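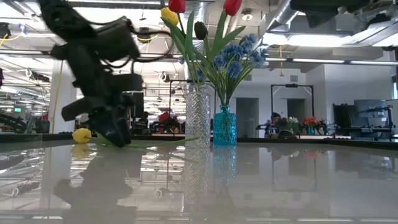 I finally bought the Plitutlow record. It's called Drenell, it came out on Auer last March, and I had been putting it off because I thought I already knew what it would sound like. I saw them play twice when they were still a three-piece and both times the bass drowned out everything else. The record is quieter than that. It comes in a plain sleeve with no photo on the front, only the title in small grey letters on yellow, the same yellow as the tulip lying on its side by the glass vases up top. The back has the track list and the recording credits and the inside has nothing. I paid $30 for it, plus postage, and it took nine days to arrive with one corner bent.

It's short. Both sides together run 26 minutes, which used to bother me with other bands and doesn't here. Side one has four songs and side two has three, and the last of those three is mostly organ. I've played the first side more than the second. That's partly habit, as I tend to put a record on while I make dinner and then forget to turn it over.

The opener is the one they used to finish with live. Back then it was fast and went on too long. They've slowed it right down, taken out the middle section and given the main line to a clarinet, which I wouldn't have guessed could work. The drums don't come in until the second verse. When they do, they're brushed, and you can hear the room they were recorded in, a chair creaking at one point and somebody breathing before the chorus. I like all of that. I know some people find it precious.

Track two is the weak one. It has a good first line and then repeats it. The guitar has a chorus effect on it that I associate with waiting rooms. I've tried to come around to it and haven't.

Three and four run together without a gap and they should have been one song. The tune in the first half comes back in the second with different words, slower, over a single held note. It took me a few plays to notice. I was washing up and found I was humming the earlier words over the later ones, and they fit.
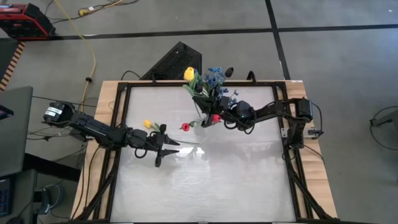

Side two starts with the loudest thing on the album, and it's also the one that sounds most like the old band. The bass is back up where it was. If you came to them through the live shows this will be your favourite. I'd have put it third and moved the instrumental up, but I can see why they wanted something with a bit of weight after you've got up to flip the record.

The instrumental is the one I'd play to somebody who had never heard them. Two guitars, one picking and one strumming, no drums. Meinrad Wyss plays both parts according to the back cover, and he also recorded the whole thing at his house outside Sodgate. I used to see his name on posters there when I was at uni. He was in four or five bands at once in those days, usually on bass, once on accordion. He'd be setting up when you walked in and still be on stage with somebody else when you left. That was 20 years ago and I hadn't thought about him in a long time until I turned the sleeve over.

I went looking for the older stuff he was on and most of it is gone. There was a cassette I owned and lent out. There was a split single that I can picture clearly but can't remember the name of, orange label, big hole in the middle. If anyone reading this was going to shows in Sodgate then and still has a copy, I'd be glad to hear from you, even if it's only to tell me the name.

The organ piece that closes the record is going to divide people. It's six minutes long and for the first two there's one chord. Then a voice comes in very low in the mix, too low to get the words, and there's no lyric sheet. I turned it up to try and make them out and only made the organ louder. With headphones you can pick out a bit more. I'm fairly sure one line is about a bus. It ends on the same note the opener starts with, so if you leave it on repeat digitally it goes around quite neatly. On the turntable you get the run-out groove and then you have to stand up.

A note on the pressing, as I get asked. Mine is quiet apart from some crackle in the first few seconds of side two, and it plays flat. The hole was a touch tight and I had to push it down on the spindle. It's standard weight black vinyl. The inner sleeve is plain paper and had already left a few hairlines, so I've swapped it for a lined one. The bent corner annoyed me for a day and then I stopped seeing it.

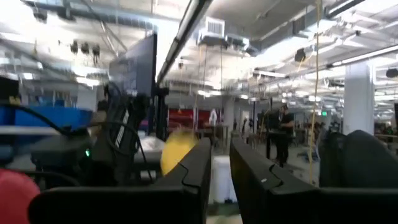
Can you still get it on vinyl?

As far as I know there are a few left through Auer's own mail order. They pressed 200 and I haven't heard about a second run. The shop I normally go to had two copies before Christmas and both had sold by the time I went in, so I ordered direct. The download comes with the record on a slip of paper, and you can also buy it separately for less. The download has the same seven songs in the same order, with no extras.

I've been comparing the two versions and they aren't quite the same. The download is a bit louder and the clarinet sits further forward. On the vinyl the low end is softer, which suits the organ track and doesn't do the loud one any favours. If I had to choose I'd keep the vinyl for side one and listen to side two on headphones, and that's more or less what I've been doing.

They're supposed to be touring, though the dates I've seen are all a long way from me. I don't know whether they'll bring a clarinet player or go back to doing the opener the old way. I'd go to either. I'd stand further from the bass this time.

Next up in the pile is a box of second-hand folk LPs from my aunt's neighbour, who was clearing out his garage. Half of them are Christmas records. I'll write about the other half once I've cleaned them, because at the moment I don't want them anywhere near the needle.

Posted Jan 6, 2026, under Records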